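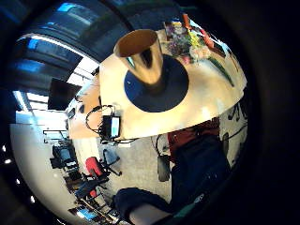

Fig. 2. Vase on its mat, bouquet laid to one side.

Section 4. Setting up the tabletop vase

Read this section before you unwrap the flowers. It covers the Ernuvik tapered metal vase used with a round protective mat. Small posies and dried stems are covered in Section 5.

4.1 Before you start

You will need the vase, the mat, a jug, sharp scissors or a floral knife, a dry cloth, and a mixed bouquet. You do not need the leaf shine, the stem tonic or the "revival drops" that florists like to add to the bill. We have yet to see a good reason to pay for any of them.

NOTE: The sachet of flower food that comes with most bouquets is worth using if it is fresh. The claim that it doubles vase life should be taken with some salt.

4.2 Placing the mat

1. Wipe the table and let it dry. Grit under the mat will scratch a glossy top, whatever the table's maker says about scratch resistance.

2. Lay the mat flat with the smooth side up. Keep it well in from the rim, where sleeves and bags catch on it.

3. Stand the vase in the center of the mat. The base is narrow and the mouth is wide, so the vase is top-heavy once filled with stems. A larger mat does not make it any steadier. It catches drips, and you should expect no more of it than that.

CAUTION: Keep the vase away from screens, chargers and cables. If the table is shared with any of these, move them before you bring water to it. A cable hanging over the table edge is also an easy way to pull something over.

4.3 Filling

4. Take the vase to the sink and rinse it with plain water. Do not use metal polish on the inside. On the outside, a dry cloth is enough for a gold-tone finish. Polishes sold as "safe for all metals" have dulled two of our test pieces.

5. Add 200 ml of water with the jug. The walls narrow toward the bottom, so this reaches higher than you might think.

6. Dry the outside and the underside, then return the vase to the mat. A wet base leaves a ring.

4.4 Preparing the bouquet

7. Lay the bouquet on the table beside the mat, with the stems pointing away from the vase. Remove any ties and wrapping. Check the stem ends for wet tissue or plastic caps, which are easily missed.

8. Strip every leaf that would sit below the water line. Leave the rest, even if it looks untidy.

9. Trim each stem at a slant. Many guides insist on doing this under running water. We tried it both ways and could not tell the bunches apart, so do as you please.

10. Start with the longest green stems and cross them inside the mouth. Add the large blooms next, then fill in with the small ones.

11. Turn the vase as you work. If it leans or rocks when you let go, the stems are too long for it. Cut them down – do not add pebbles or coins to the base, a popular tip that mostly produces scratches.

WARNING: Some cut flowers, lilies in particular, are dangerous to cats. A tall vase will not keep a cat away from them.

4.5 Care

Change the water every 2 days. Topping up is not the same thing. Empty the vase, rinse it, and recut the stems if they have gone soft at the ends.

Lift the mat at each water change and dry underneath. The Khumalo mat is sold as waterproof, and the mat itself may well be. Water still creeps under the edge and sits there.

Keep the arrangement out of direct sun and away from ripe fruit. Copper coins, aspirin and lemonade have all been recommended to us at one time or another. Try them if you like, in a glass jar and not in this vase.

Replacement mats: order part 43 from Draser.

Revised 2019-03-24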